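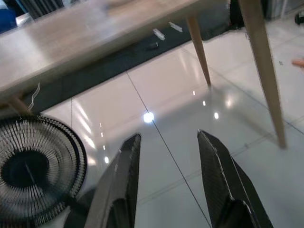
Exposure on the wrist camera is set by hand. The automatic mode is switched off at installation and stays off, and the value is written on the card inside the controller door. Set it with the arm in the low search pose, fingers open, camera looking across the floor under the table. Polished tile is the hard case for any fixed setting: the ceiling lights come back off the white floor as small bright spots, the brightest near the center of the view, while the fingers in the same picture are black. If the setting is too long, the spots spread into the tile and the grout lines near them are lost. If it is too short, the finger edges sink into whatever is dark behind them. Work down from the long end and stop at the first value where the grout lines can be followed and both finger edges can still be traced.

Skavemthorpe Technical Institute
Robot Cell Maintenance, Unit 4: Wrist Camera and Two-Finger Gripper
Handout for the lab session. Revised February 1, 2026.

4.1 What is covered

The unit covers the tool end of the Trodby cell: camera, bracket, gripper body, and fingers. The arm joints were covered in Unit 3. Settings are entered on the Dirnex panel under Tool > Vision and Tool > Grip. Older copies of the handout show a separate Finger menu. It was merged into Grip in August and the page numbers in the lab binder no longer match.

4.2 Before touching the tool

Move the arm to the service pose and put the cell in hold. Hold keeps the joints powered, so lock out at the wall switch before placing a hand between the fingers. Check the lockout by pressing Jog. The panel should answer with fault 21. Any other message means the arm still has power.

Hands and feet stay outside the marked area whenever the lockout is off. The low search pose brings the fingers down near table leg height, and a person reaching in from the side may enter the camera view only at its very edge.

4.3 Camera and bracket

The bracket has two screws and one locating pin. Seat the pin first. Tighten the screws by turns until the gap closes, then mark each head with a paint line. A broken paint line at the weekly check means the camera must be realigned even if the picture looks right.

Realignment uses finger position in the image. Open the gripper fully and compare the live view with the stored outline on the panel. Both tips should fall inside the outline. Adjust tilt first, then roll. Do not use a table edge as a level reference. The arm comes in at an angle in most poses, and a straight table edge will usually run diagonally across the view.

Blur has two common causes: a dirty lens and movement. Stop the arm and wait for the view to settle before deciding which it is. Blur that goes away was movement, and the lens should be left alone. Cleaning an already clean lens is the most frequent source of scratches found at inspection.

4.4 Fingers

Look at the fingers with the power locked out. Check the tips for chips, the inner faces for polish wear, and the base for play. Push each finger sideways with a thumb. Movement that can be felt is too much.

Fingers are changed as a pair, at 2,000 closings or at the first chip. The count is on the Grip page and has to be reset by hand after a change -- the panel does not detect new fingers. Write the old count in the log before the reset.

4.5 Setting grip force

Force is set on a scale that runs to 900. The units are the maker's own and do not convert to anything useful. Start at 54 for glazed ware and raise it only if the part slips during the tilt test.

For the tilt test, close on the rim of a plate, one finger against the inner face and one against the underside, and bring the plate up on edge. Keep the lift low over the table. 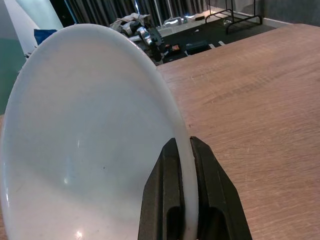

Hold the tilt and watch the rim where it enters the gap between the fingers. A slow turn of the plate about the grip point counts as slip. So does a step in the position of the rim after the arm stops. A wide plate loads the tips sideways, and a finger with play at the base will show it in this test even when the thumb check passed.

Use a highlight on the glaze as a warning sign only. It shifts with any change of angle, including one at the arm, so confirm slip at the rim before changing the force.

If the plate slips at the starting value, wipe both inner faces, repeat once at the same value, and then go up in single steps. Record the value at which the plate holds. A rise of more than a few steps since the last entry points to worn faces, and the pair should be changed.

4.6 Log entries for this session

Exposure value, before and after
Paint lines: whole or broken
Tips inside outline: yes or no
Closing count
Side play, left and right
Grip force at which the plate held

Sheets go in the Ismail Lab tray by the door. Unit 5 starts with the cable run from the gripper back to the base, so leave the lower cover off the arm.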